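Filed under: Tidying & Storage / Household machines

Can a machine tidy a shelf yet? Notes for people who share a house or workshop with one 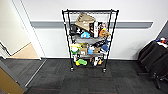

Open shelving is the chore I get asked about most, and the short reply is that a machine can do part of it, slowly, if the shelf has been set up for it. Lifting is the easy bit. Most current arms will raise a boxed game or a soft toy without trouble. The difficulty lies in what the items do to each other. A kraft-paper bag leaning backwards on a top shelf has no fixed shape, and its top edge moves as soon as it is gripped. A tray resting at an angle across the second level hides part of whatever is under it and has to come out first. Dark items bunched together are worse, as a camera may read them as one object. Small boxes standing upright with a clear gap on both sides are close to ideal.

I keep a log of trials in our unit at Gravby. In September we ran 224 single-item picks from wire shelving using a Tramateck arm on a fixed stand. Rigid boxes were the most dependable. Plush toys were picked up nearly every time but put down badly, often on their faces or half over the edge. Bags were abandoned after 14 attempts.

Setting up a shelf for a machine (or for anyone in a hurry)

Lay a flat liner on each wire level. Small objects tip into the gaps, and fingers of any kind catch on the wires.

Leave two finger-widths between items. Packing tightly saves a shelf and costs you the use of the machine.

Put soft things in open-topped bins. The arm then has only to drop them in, and the way they land stops mattering.

Lock the casters. If the cart has none that lock, chock the wheels. A cart that creeps a little with each push puts every later grip out.

Empty paper bags before they go on the shelf, and fold them flat. Full ones belong on the floor or on a hook.

Keep trays level and on a shelf of their own.

What still needs a person

Deciding where things go. The Purnov software we use will follow a shelf plan, but somebody has to write the plan, and rewrite it when a new toy arrives. Anything heavy above shoulder height is still ours too, as is anything that has slid to the back. Dusting wire shelves is beyond every machine I have tested. Use a damp sock over the hand, working along the wires and then across.

Time is the other limit. A full cart takes me fourteen minutes by hand. The arm was stopped after 2 hours with one level left.

Comments

Westerberg: Do the liners need to be clear? Mine are black and the camera loses the dark boxes.

Impi Niskanen: We use pale grey card, cut to size. Matt works better than gloss under ceiling lights.

mop_and_bucket: Tried the sock. Snagged on the second shelf, otherwise fine.

Contact | Copyright Gravby Workshop Notes | Back to top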